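Progress report to the Narico small grants program
Project: two-handed tabletop robot, Prurorley shared workshop
Prepared by Veerle Vermeulen
July 9, 2025

Dear Mr. Higuchi,

With this report I inform you about our work since the previous one, which we sent in May. The build is on schedule in most parts. One part is late, and I explain it in the second section.

Mechanical work

Both arms are now mounted and can be used together. In the last report only the right arm was moving. Cor Vandenberghe has made the base plate again in thicker steel, because with the old plate the arm was shaking when it stopped fast. The shaking is now so small that we do not correct it in the software. The wrist adapters we turned on the workshop lathe, and the second pair went much faster than the first.

The cables are still not how we want them. At present they go over the outside of the arm, and at large wrist angles they can pull on the connector. Cor has a drawing for a guide, but it is not printed yet.

Late part

The spare finger motors from Verbruggen did not come in time. We ordered 11 and the delivery is now promised in two parts. Until they are here we keep the gripping force low — a broken finger would stop all testing. This is the reason why the heavier objects from our plan are moved to the next period.

Control and tasks

Floor Verhoeven has rewritten the teleoperation program, and the delay between the operator and the hand is clearly shorter than before. She also added a log that stores the position of every joint, so we can look back at a failed grasp. Of the household tasks in our plan we began with clearing a table. We chose aluminum foil as the first waste material. It changes its form when it is pressed, and for the controller this is more difficult than a hard block.
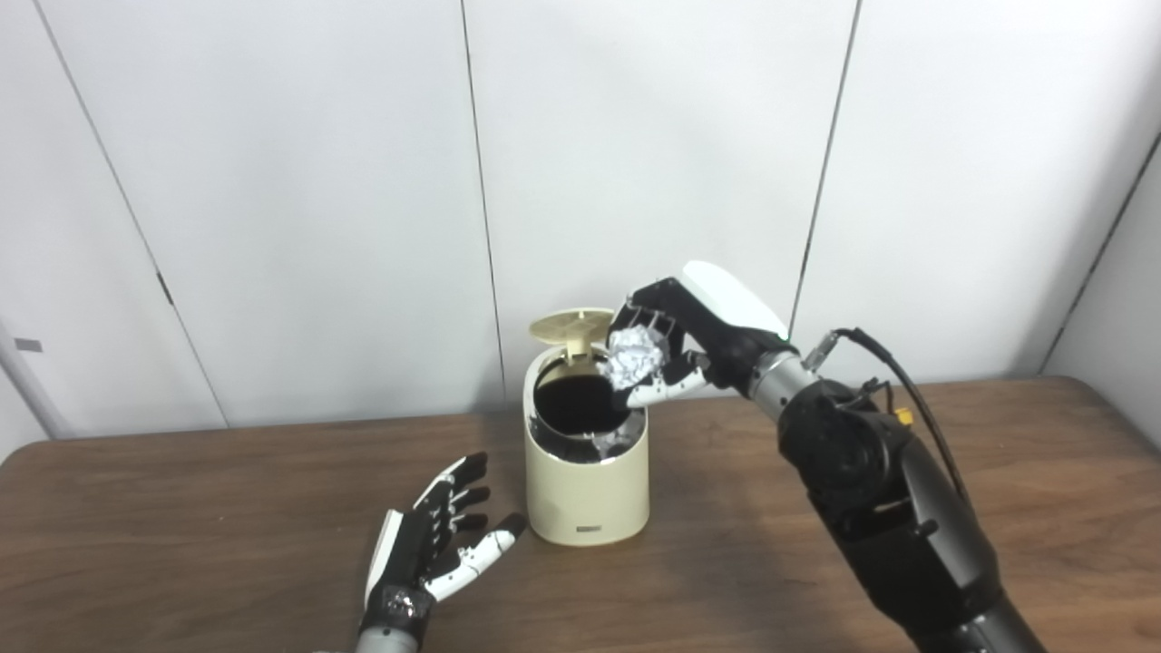

Clearing task: the right hand holds a ball of foil over the open trash can.

In the last test series we made 26 attempts with this task, and 19 were good. In most of the others the foil was held too close to the fingertips and fell before the hand reached the can. Opening the lid by the robot is not part of the task for now.

Money

The first payment of 1,000 euros is spent, mainly on steel, bearings and the motor order. From the second payment of 1,000 euros we have used around one third. Ans Aerts keeps the receipts and will send you the copies separately.

Next period

We will print the cable guide, install the new motors when they arrive, and start with a soft cloth as second material. Floor wants also to try the Clena tactile pads, if the workshop can borrow a set. I would like to ask if the final demonstration can be held here in the workshop — moving the table with both arms costs us a full day of calibration.

With kind regards,
Veerle Vermeulen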